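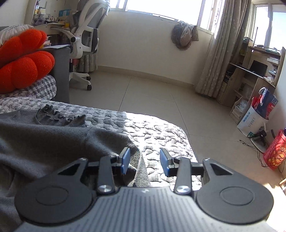 Le linge des autres : pour une règle claire dans l'hébergement collectif

La question du linge de lit occupe une place modeste dans les débats sur l'hébergement collectif. Les cahiers des charges lui consacrent d'ordinaire quelques lignes, entre la sécurité incendie et l'évacuation des déchets. Elle figure pourtant parmi les premiers motifs de réclamation dans les résidences, les foyers et les maisons de repos, et elle mérite d'être traitée pour elle-même.

Deux modèles coexistent aujourd'hui. Dans le premier, l'établissement fournit la totalité de la literie, l'entretient et la remplace selon un calendrier fixé à l'avance. Dans le second, le résident apporte ses draps, ses couvertures, parfois son couvre-lit, et conserve la charge de leur entretien. Chacun de ces modèles possède sa cohérence. La difficulté naît des situations intermédiaires, devenues les plus fréquentes, où les responsabilités se chevauchent et où le règlement intérieur demeure muet.

La résidence Brotenen a longtemps pratiqué le premier modèle. Les parures, toutes blanches, étaient confiées chaque semaine à la blanchisserie Grovolano. Le système donnait satisfaction sur le plan de l'hygiène et simplifiait le travail des équipes. Il laissait en revanche aux résidents le sentiment d'occuper une chambre de passage, y compris lorsque leur séjour se prolongeait pendant plusieurs années. Au mois d'octobre, la direction a autorisé les couvre-lits personnels, sans préciser qui devait les laver, à quelle température, ni ce qu'il advenait d'une pièce abîmée. Trois réclamations ont été déposées dans les semaines suivantes, toutes relatives à des ouvrages matelassés revenus rétrécis.

Il serait injuste d'en faire reproche au prestataire. Une blanchisserie industrielle est organisée pour traiter des volumes homogènes. Un couvre-lit piqué à la main, dont le garnissage et la doublure ne réagissent pas de la même manière à la chaleur, relève d'un autre métier. Le placer dans la même machine que des draps de coton lavés à 90 degrés revient à le condamner. Le personnel d'étage, de son côté, n'a pas vocation à arbitrer au cas par cas devant un chariot, le matin, entre deux chambres à préparer.

La maison Purba a retenu une solution différente, que l'on peut juger plus exigeante. Toute pièce personnelle y fait l'objet d'un inventaire à l'arrivée. L'étiquette d'entretien est relevée, le nom du résident est cousu dans l'ourlet, et les pièces délicates sont rendues à la famille pour lavage ou confiées à un atelier extérieur. L'indemnisation d'un article perdu ou détérioré est plafonnée à 500 euros. Ce dispositif demande du temps au moment de l'admission — une matinée entière dans certains cas — mais il a le mérite d'exister par écrit et d'être remis à chacun avant la signature du contrat.

L'objection principale est connue. Les établissements manquent de bras, et l'on ne saurait ajouter des formalités à des journées déjà chargées. L'argument est sérieux. Il néglige toutefois le temps consacré ensuite aux recherches, aux courriers et aux entretiens avec les familles, temps qui n'apparaît dans aucun tableau de bord. Une règle rédigée une fois pour toutes coûte moins qu'une succession de litiges traités dans l'urgence.

Une seconde objection tient à l'hygiène. Certains responsables souhaiteraient interdire toute literie personnelle au nom de la prévention. Une telle mesure peut se justifier dans un service de soins ; elle paraît disproportionnée dans un logement où une personne vit, reçoit et dort toute l'année. Le lit est souvent le seul meuble que le résident considère comme le sien, et la couverture qu'il y pose a parfois traversé plusieurs déménagements.

Il appartient donc aux gestionnaires de se prononcer. La résidence Kunlow, qui révise actuellement son règlement intérieur, aurait avantage à y inscrire la liste des pièces admises, le partage des frais d'entretien et le délai de réponse aux réclamations. Ces dispositions devraient être communiquées aux résidents en même temps que les tarifs, et rediscutées avec eux à chaque renouvellement du contrat de blanchisserie.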